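Section 6. Running the Mallet Demonstration on an Open Day

Use this section when visitors will be in the room. For a closed run, go back to Section 5.

Before the doors open

1. Spread the blue cloth over the table and pull out the worst of the creases.
2. Lay the white strip down the center of the cloth, running away from the first arm.
3. Set the white block lengthwise on the strip, with the three dots facing up. A slight tilt is fine.
4. Load the program named Havura and set the speed to 30.
5. Place the mallet handle in the second arm's gripper, then close it. Tug the stick once by hand.

CAUTION: Check the head of the mallet before each session. A nail tip can stick out under the cylinder. Do not pass the mallet around the audience.

With visitors present

6. Keep everyone behind the floor tape. The room holds 32 people — send the rest to the Stavotell table.
7. Say out loud that the arms are about to move, then press Start.
8. Put the camera views on the wall screen so the back row can follow.

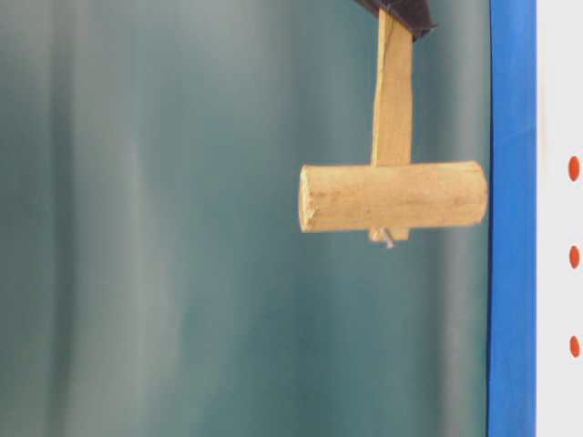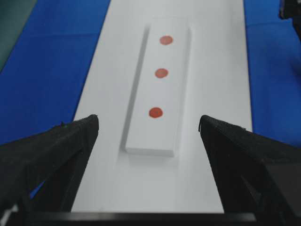
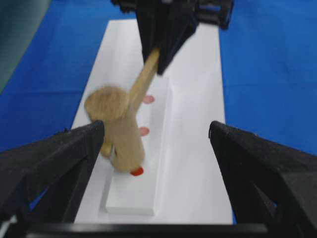

9. Let the program finish before you take questions. If someone steps over the tape, press Stop and begin again from step 5.
10. Write the run number on the log sheet. Haiyan Cheng collects the sheets at closing time.

NOTE: Visitors often ask to hold the block. Give them the spare from the drawer — the one on the table should stay where it is.

NOTE: Replace the finger pads after 1,000 runs. Rizwan Siddiqui keeps the new ones in Room 328.

If an arm stops partway, do not pull on it. Turn the key to Hold and call Wenjie Gu.

Shares: 30 | Comments: 2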